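Repotting a snake plant without breaking the rhizomes

A snake plant can stay in the same pot for years. It likes a tight fit, and a plant moved too often puts its energy into roots and gives you few new leaves. Repot when the sides of a plastic nursery pot start to bulge, when water runs straight through without soaking in, or when a new shoot is pressing against the rim.

Spring is the best time. A plant moved after September will sit still until the days get longer, and wet soil around resting roots is how most snake plants are lost.

What you need

A pot one size up, with a drainage hole. For a plant in a 5-inch pot, a 6-inch pot is enough. Clay dries faster than plastic and is harder to tip over, which matters with tall leaves. I use the plain Vamholm clay pots and have no complaints, though the saucers are sold separately.

Potting mix: two parts ordinary houseplant soil, one part perlite, one part coarse sand. Do not use beach sand. A 6-inch pot takes less mix than you expect, so measure out the soil first and add the rest to match.

An old bread knife, a chopstick and some newspaper.

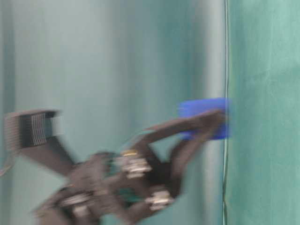

Stop watering a week before you plan to do the job. Dry soil falls away from the roots more easily, and the leaves are less brittle when they are not full of water.

Lay the pot on its side on the newspaper and press all around it with the heel of your hand. Hold the plant at the base, where the leaves meet the soil, and slide the pot off. Never pull by the leaves. If it will not come, run the bread knife around the inside of the pot. A plastic pot can be cut open with kitchen scissors.

Shake off the loose soil. The thick, pale orange pieces running sideways are the rhizomes. Healthy ones are firm. Cut away anything brown and soft until you reach clean tissue, then leave the plant out overnight so the cuts can dry.

To divide it, cut through a rhizome between two clumps of leaves. Each piece needs at least one leaf and some roots of its own. Small divisions with one leaf do survive, but they are slow.

Put enough mix in the new pot that the plant stands at the same depth as before. Fill in around the sides and work the soil down with the chopstick. Leave half an inch below the rim for watering.

Wait five days, then water with up to 400 ml for a 6-inch pot and empty the saucer. After that, water only when the soil is dry all the way down. 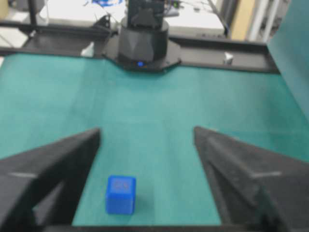

Small blue cube on a tabletop.

If the plant leans

Tall leaves often flop after a move. Tie them together loosely with soft yarn for a month or so. Bamboo stakes work too, but push them in near the edge of the pot, away from the rhizomes.

Feeding

Skip fertilizer for the first two months. After that, half-strength houseplant food once a month through the summer is plenty.

Page updated 3/29/22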